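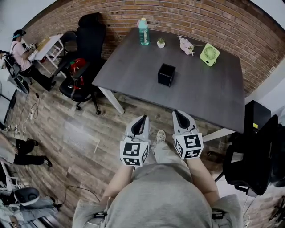
Figure 4.1 A gripper held in each hand at a gray table. On the tabletop are a bottle, a small potted plant, artificial flowers, a desk fan and a black box.

September 2, 2025
By the Laltivham Course Team
46 shares
20 comments

Chapter 4
Can a Machine Clear a Table Yet?

Look at the tabletop in Figure 4.1 and imagine being asked to clear it. You would probably be finished before you had thought about how. The bottle goes on a shelf, the flowers go somewhere they won't get crushed, the fan gets set upright, and the black box moves over to the side. Most of us could do it while talking on the phone.

Now imagine writing down everything your hands would have to know. How hard do you squeeze a plastic bottle before the sides give? Where do you hold a potted plant so that you don't snap a leaf? What do you do with a stem that sticks out past the rest of the bunch? When you lift a fan that is tilted, which part do you grab? I have taught this material for years and I still get excited at this point, because an ordinary chore opens up into one of the richest problems in all of engineering!

This chapter asks how close machines are to doing household and shop-floor work. The short answer is that they are getting good at pieces of it. The longer answer takes the rest of the chapter, and it depends a great deal on which chore you pick and how much the room is allowed to change from one try to the next.

4.1 Two kinds of work

Start with the shop floor. At the Meltberg packing plant, which we will visit again in Chapter 7, one arm moves sealed cartons from a belt to a pallet. It handles more than 800 cartons in a shift. Every carton is the same size, they all arrive facing the same way, and a fence keeps people out of reach. The arm is fast and steady, and it would be lost if you handed it a sneaker.

A kitchen or a bedroom is the other kind of place. Things come in every shape, they get left where they were dropped, and people and pets walk through the middle of the job. The home has no belt to bring the work to the machine. The machine has to go and find the work, decide what each thing is, and pick a way to hold it.

Engineers call the first kind of place structured and the second unstructured. Keep both words handy. Many real workplaces fall in between, such as a repair bench or the back room of a store, and some of the most interesting progress is happening there.

4.2 Why grasping is hard

A simple gripper with two fingers can open, close, and turn with the wrist. Your own hand does far more, and it feels as it goes. When a bottle starts to slip, you tighten your hold before you have noticed the slip. A gripper without touch sensing has to rely on what its cameras show, and its own fingers often block the view at the worst moment.

Shape matters too. A cube has flat, parallel sides, and two flat fingers meet them nicely. A round fan grille offers very little that is flat. Flowers bend. A bottle of liquid has a weight that shifts when you tip it, so a motion that was safe at the start of the lift may not be safe at the end.

Then there is the question of two hands. Plenty of chores need one hand to hold while the other works: opening a jar, folding a shirt, putting a lid on a box. The hands have to agree on timing. In the Gautier exercises at the end of this chapter you will try several of these jobs with kitchen tongs, one pair in each hand, and I promise you will come away with new respect for your fingers.

4.3 Learning from people

For a long time, programmers tried to write out each motion as a set of rules. This works well for cartons. For a cluttered table the list of rules grows and grows - and it still misses the case in front of you.

Another approach is to let the machine learn from examples of people doing the task. A person can do the chore with hand-held grippers, and a record of those motions can be used for training. Square black-and-white markers like the ones on the cubes in Figure 4.1 are widely used in robotics, as a camera can work out the position and angle of a marker from how its pattern looks.

Good examples need variety. If the bottle always stands in one spot, the machine may learn the spot and ignore the bottle. Move it a hand's width and the fingers can close on air. We will call this the Killer problem, after the classroom game in Section 4.5 where one student quietly moves an object while another is blindfolded.

Before you read on

Choose a chore you did this morning and write down each grasp it took. Mark the ones where you used two hands. Save the list, as you will need it in Section 4.4.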